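What the hand knows

Posted 11/22/23 by Iolanda Brito

In September I spent two days at a workshop in Kircombe where a firm called Titlow was showing people how it teaches its arms to do household jobs. You don't write code. You sit down with a pair of handles, move them, and the arm moves with you. Do the job enough times and the recordings go into a computer, which is meant to come out the other end able to do it alone. The pitch is that anyone who can put away the washing-up can train a machine to put away the washing-up.

I can put away the washing-up. I was bad at this.

The first thing you lose is your sense of touch. In my own kitchen I know a cup is seated on its peg because I feel a small knock through my fingers and stop pushing. Through the handles there was no knock. I had to judge it by eye, from a chair, with the gripper in the way of the very thing I needed to see. So I did what everybody at the handles ended up doing, and slowed right down, stopped short, had a look, and went on. All of that gets recorded. The machine is being shown how a nervous person puts a cup on a rack when she can't feel it, and I am not convinced that is the skill we had in mind.

Hnat Moroz, who ran the sessions, was patient about this when I put it to him. His answer was that hesitations wash out if you have plenty of recordings. Titlow had 739 of the cup task when I arrived and 805 when I left. I asked how many it would take and he said that depended on the cup.
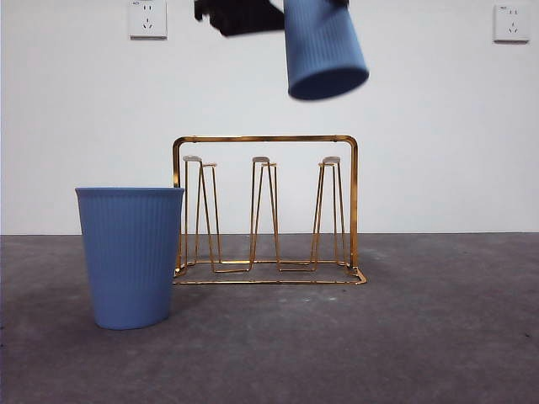 That answer has bothered me ever since, and I think it should bother anyone with money in this. If the number depends on the cup, then it depends on the rack too, and on the light, and on where the thing was standing when you started. A child shown how to hang a cup on a peg will have a go at a mug, a jug, a wellington boot. She may break the jug, but she has got hold of the idea of pegs. What I saw being gathered in Kircombe was a great pile of particular movements, and a hope that the idea of pegs was somewhere in the pile.

The hope isn't stupid. I have read the Londoño report, which everyone in the trade presses on you, and it makes a fair case that variety matters more than sheer quantity. Fine. But variety is the expensive part. Somebody has to keep changing the props and moving the furniture, and somebody has to sit at the handles through all of it with a stiff neck. Bitside, which sells recordings of this kind by the batch, lists one set at 927 runs of a single task. I would like to know how many people made them, what they were paid, and whether any of them was asked if a run was any good. The listing doesn't say.

It is this last point where I part company with the enthusiasts. They talk about showing as if it were the natural and friendly way to teach, the way a baker shows an apprentice. But a baker watches the apprentice try, and says no, less flour, and the apprentice can ask why. At the handles nothing comes back. You perform the job, you press the pedal to mark the end, you perform it again. By my second afternoon I had started cutting corners, swinging the arm across faster than I'd been told to – I was bored, and it saved a few seconds. Those runs were kept along with the rest. I did own up to Hnat, and he said some speed was useful.

Perhaps it was. He knows far more about it than I do, and I liked him. But he couldn't tell me which of my runs would help and which would do harm, and he didn't claim that the computer could either. Until someone can, I will go on thinking of my two days as work of unknown value, and I'd be wary of any firm that puts a figure on it.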